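Play Kitchen Resource Project: Interim Report to the Jafri Fund
February 12, 2020

Submitted by Areeba Shaikh, Project Lead, Plenden Early Learning Center

The Center has now spent $3883 of its award on the play kitchen strand. Purchasing is complete except for table linens and a second set of cups, both on order from Kasine. All 92 children enrolled at Plenden have access to the materials during free play and in small groups of up to six.

The basic set combines pretend food with dishes and cookware on a plain white table. Staff found that a light, uncluttered surface helps younger children locate and name each item.

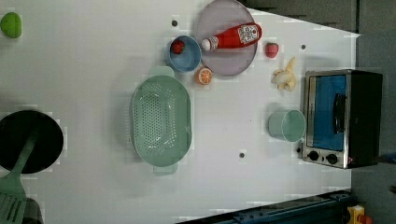
Play food, dishes and toaster oven set out on the kitchen table.

Magdalini Fragkou has drafted activity cards on sorting, serving and setting a place. The fruit has been the most useful starting point – children who speak little English at home often name the banana and the strawberry first, then move on to the plate and the bowl.

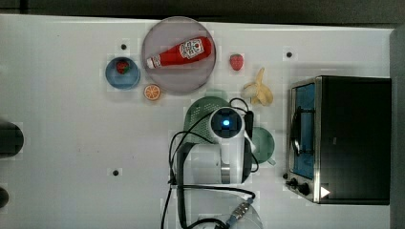

The cards will be revised in March, following comments from Chantelle Botha and the classroom team. Two points remain open. Storage between sessions is inadequate, and the Center requests approval to move $200 from the printing line to shelving. Family evenings have also been delayed until the Torier annex reopens.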